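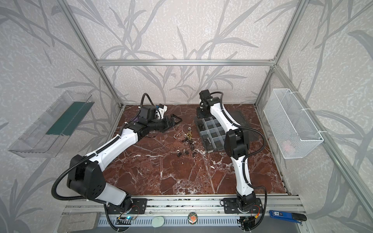

2026-02-28
by Yaneth Huaranga

I have been meaning to write about our old paint for weeks now, and every time I sit down the dog wants out or the phone rings, so please forgive me if this rambles a little.

It started in January, when my neighbor Liesl Frei had her window frames tested. She has a grandson who crawls all over the place now (and chews on everything, bless him), and her pediatrician asked how old the house was. Well, our whole street in Sallmont went up at the same time, so when hers came back positive for lead I knew perfectly well what mine would say. I sent off 14 paint chips in little labeled bags, and 13 of them came back with lead in them. The odd one out was the pantry door, which Valeriano Miranda replaced for us years ago after the hinge business.

I cried a bit, I'll admit it! Then I made coffee and called Valeriano, who told me to stop sanding the stair rail that very minute. I had done half of it already, with the windows shut, in my good slippers. The slippers are gone now. So is the hall rug, and I was fond of that rug.

We had blood tests done, both of us, and the doctor wasn't worried by the numbers, so I'm trying to follow her example. In the meantime I wipe the sills with a wet cloth, I've hung plastic over the stairwell, and the crew Liesl used is coming to do the windows first and the rail after that. The testing cost me $238, which I grumbled over, and the windows will be a good deal more, which I'm still grumbling over.

If you live on our side of Sallmont and would like the name of the lab, leave me a comment or knock on the back door. The front one will be taped up until they finish the hall.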